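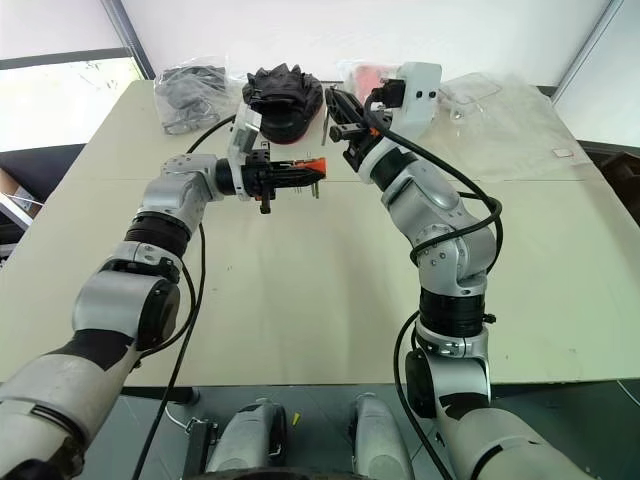

Tischplatte Nemcombe, geölt, 174 x 90 cm

Die Nemcombe ist unsere meistverkaufte Platte, und ich gebe zu, dass ich sie am Anfang gar nicht ins Sortiment nehmen wollte. Zu schlicht, dachte ich. Dann hab ich mir eine für zu Hause mitgenommen, an der essen wir jetzt jeden Abend, und seitdem bin ich still.

Maße: 174 x 90 cm
Stärke: 27 mm
Material: Esche massiv, keilgezinkt
Oberfläche: Hartöl, matt
Kanten: leicht gerundet, auf Wunsch gerade
Lieferung: ohne Gestell

Die 90 Zentimeter Tiefe klingen erst mal viel, aber wer einmal Nudelteig auf einer schmalen Platte ausgerollt hat (oder mit zwei Leuten gegenüber Laptop und Teller unterbringen wollte!), will nicht mehr zurück. An den Längsseiten sitzt man gut zu dritt, wenn sich alle mögen.

Welches Gestell?

Bei mir steht sie auf dem Trorneo, das ist das Stahlgestell mit den schrägen Beinen. Das wackelt nicht, auch wenn jemand sich draufsetzt – und irgendjemand setzt sich immer drauf. Das Clorkmont geht ebenfalls, ist höhenverstellbar und deutlich schwerer. Da bitte die Bohrschablone mitbestellen, die kostet 13 Euro und spart euch viel Gefluche. Für Holzböcke braucht ihr gar nichts, nur Filz drunter.

Die Gratleisten auf der Unterseite bitte nicht abschrauben! Die halten die Platte gerade. Eine Kundin hat das gemacht, damit ihre Schublade passt, und hatte nach einem Winter eine schöne Schüssel. Wenn ihr eine Schublade wollt, schreibt mir vorher, dann setzen wir die Leisten weiter nach außen.

Pflege

Feucht abwischen, trocken nachwischen, fertig. Zweimal im Jahr nachölen, ich nehme das Kaneko Hartöl aus der kleinen Dose, die reicht für zwei Durchgänge. Dünn auftragen, zwanzig Minuten warten, Rest abnehmen. Rotwein bitte nicht über Nacht stehen lassen. Ist es doch passiert: mit 200er Papier in Faserrichtung drübergehen, neu ölen, am nächsten Tag sieht man fast nichts mehr. Die Öllappen danach ausgebreitet draußen trocknen lassen, zusammengeknüllt können die sich selbst entzünden.

Lieferung

Kommt per Spedition bis Bordsteinkante. Ihr solltet zu zweit sein, allein kriegt man das Ding nicht die Treppe hoch. Die Variante mit geraden Kanten war seit Juli ausverkauft, die nächsten Platten gehen ab Freitag, 22. August, wieder raus. Gerundet ist auf Lager.

Holzmuster schicke ich gern zu, einfach kurz über das Formular melden und dazuschreiben, ob ihr es geölt oder roh haben wollt.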